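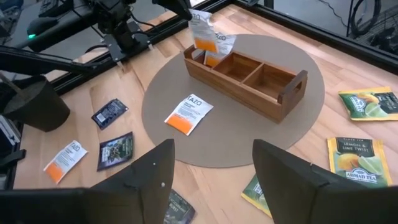

Tea caddy, center table. Two Tazo in the left compartment, more packets still out.

DERTON - TEA & SNACK POINT, WEEKLY CHECK
Date: 20/08/2021
Checked by: Riet Wouters
Copy to: Kalkidan Araya

1. Caddy body, partitions - OK. No splinters felt, ran a thumb along all the dividers.
2. Handle slot - OK. Edge smooth.
3. Caddy clean inside - OK. Wipe with dry cloth only pls, no spray, it gets in the tea.
4. Packets sealed - 2 FAIL. Both torn at the corner, binned. Rest fine.
5. Packets in date - OK. Checked against delivery slip 541.
6. Packets put away - NOT DONE. Tea all over the table, dark ones mixed in with the Tazo. One kind per compartment, upright, name at the top so people can read it.
7. Mat - OK, flat, no curling. Goes under the caddy, not next to it.
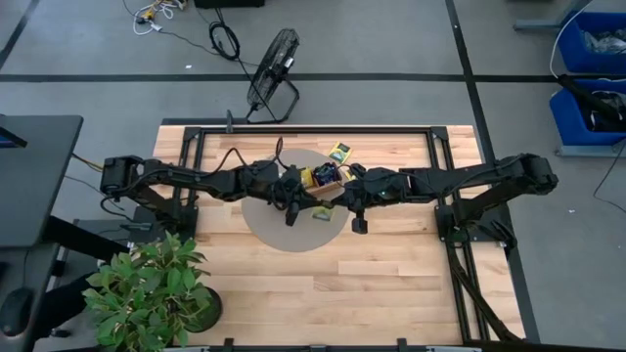

8. Floor fan - guard on tight, no rattle. Cord was not taped down last time, is now. Keep it behind the table, not in the walkway.
9. Table top - OK. Old ring mark near the edge, sanding can wait til June.
10. Clamps on near edge - hand tight, OK. Mind your hip going past.
11. Floor - swept. Gray concrete shows evrything so no excuses.
12. Spare stock - 13 boxes on the Hviid shelf, bottom row. Heavy stuff low, same as always.

ACTIONS
Sort packets into caddy - Asnakech, today
Reorder green tea, 200 ct - Ngan-ling Chu
Recheck item 4 when the new delivrey is in - me

Signed R.W.
Next check: same time next week, Ermira covering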